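Print this page | E-mail to a friend

Open day at the Godbridge brickworks

I've driven past the Jaunzems works for years and never once turned in, so when I saw the open day sign I dragged the whole family along (there was a sausage sizzle, which helped). Parking was in the bottom paddock and cost $5, gumboots recommended!

Our tour started at the old clay pit, now half full of water and very popular with ducks. Then up 219 steps to the drying lofts, and my knees are still complaining. The colour of the old bricks up there is gorgeous, all plums and oranges, and apparently half the main street in Flarham was built from them. I could have stayed an hour, but the next group was coming up behind us.

The kids' favourite was the craft tent run by the Plernalell pottery club, with modelling clay for the littlies and proper wheels for anyone over 8.
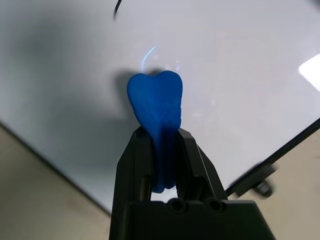 I had a go on a wheel myself and made something I'm calling an ashtray. Lunch was good, though the queue was shocking by noon, so eat early. They're opening again in July and I'd like to see the kiln, which was roped off this time.

Last updated: May 15, 2023

This site uses cookies. By continuing to browse you agree to our use of cookies.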